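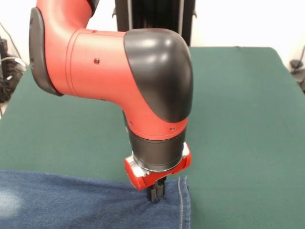 Blue denim on a green table

About Drondeck

Drondeck is a consumer research company based in Branville. We find out how people choose, use and replace everyday products, and we report that to the companies that make and sell them. Most of our work is interviews in people's homes, group discussions, diary studies and package testing. We also run small surveys when a project needs them.

We have 14 people on staff and two offices. The main office is in Branville. The second, in Brularbridge, opened when we took over the recruiting business of Dekker, a local firm that had supplied us with interview participants for years. The Dekker name is still on the door there, and people who joined their panel still get their invitations from the same phone number. 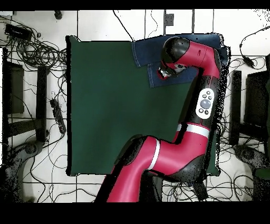 3 min read

How we started

Marijke Martens and Ryota Hattori met while working in the research department of a kitchenware maker. Marijke ran the interviews and Ryota handled the surveys and the data. Their reports went to the same managers but were written separately, on different schedules, and sometimes gave different answers to the same question. They began writing them together, first without being asked to and later as their regular job.

When the department was closed one November, they rented a room above a print shop in Branville and took on two projects. One was a study of how people store leftovers. The other was a test of six label designs for a line of cleaning products. Both clients came back the following year, and one of them is still a client.

For a long time the company was just the two of them and a part-time transcriber. The first full-time hire was an interviewer, the second was a recruiter, and growth since then has been slow. We have turned down projects when we didn't have the people to do them well, and we still do.

What we do

Home interviews. An interviewer and a note-taker visit a household for up to two hours. We ask people to show us how they do things as well as tell us. Clients may send one observer, who sits in and holds questions until the end.

Group discussions. We hold these at both offices. Groups have six people at most. Larger groups are cheaper per person, but the quieter participants tend to say very little in them.

Diary studies. Participants keep a record of what they buy or use over a period of weeks. We accept paper diaries, phone entries and voice messages – whichever the participant prefers – and type them all up in one format. 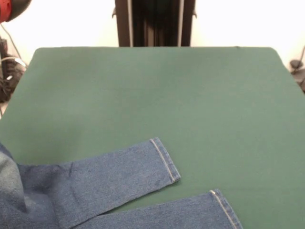 Package testing. We put draft packages in front of people who already buy in that category and watch what they pick up, read and open. Tests can be done with printed mockups, and we keep a set of shelves in Branville for clients who want to see a design next to its competitors.

Surveys. These are usually a follow-up to interviews, used to check how common something is after we have heard it a few times. We do not run surveys for publicity purposes.

Our panel

Our own panel has 2605 members in Branville, Brularbridge and the towns between them. Members are invited to no more than 4 studies a year, and never to two on the same subject. They are paid for their time on the day of the session. If a session is canceled by us or by the client, they are paid anyway.

For studies outside our area we work with outside recruiters. Their names are listed in the report along with the screening questions they used, so you can see how each group was put together.

How we work with clients

Every project is led by Marijke or Ryota, and whoever leads it also does part of the fieldwork. You will get a written plan and a fixed price before anything begins. If the plan changes, the price is agreed again before we continue.

Reports are written in ordinary language and are usually under 30 pages. We include the parts that did not fit the main findings. Raw notes and transcripts are available on request with participants' names removed – recordings stay with us and are deleted once the project is closed.

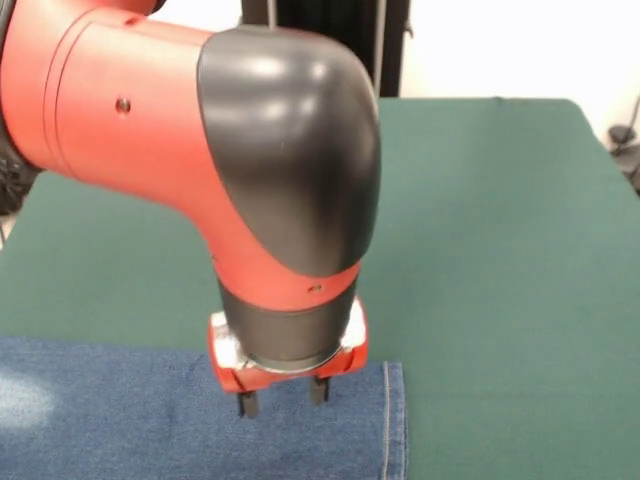

We don't take on two competing clients in the same category at the same time. After a project ends, we wait a year before working for a direct competitor unless the first client agrees to something shorter. This has cost us some work, mostly in food, where many companies sell many of the same things.

Working here

We hire interviewers and recruiters when there is an opening and list those jobs on our careers page. New interviewers spend their first two months as note-takers. A background in research is useful but several of our best interviewers came from other jobs, among them nursing and retail.

Contact

For new projects, write to Marijke Martens at the Branville office. Questions about data, sampling or past reports go to Ryota Hattori. Panel members should call the Brularbridge office, which is also the place to update an address or leave the panel.

Page last updated April 7, 2024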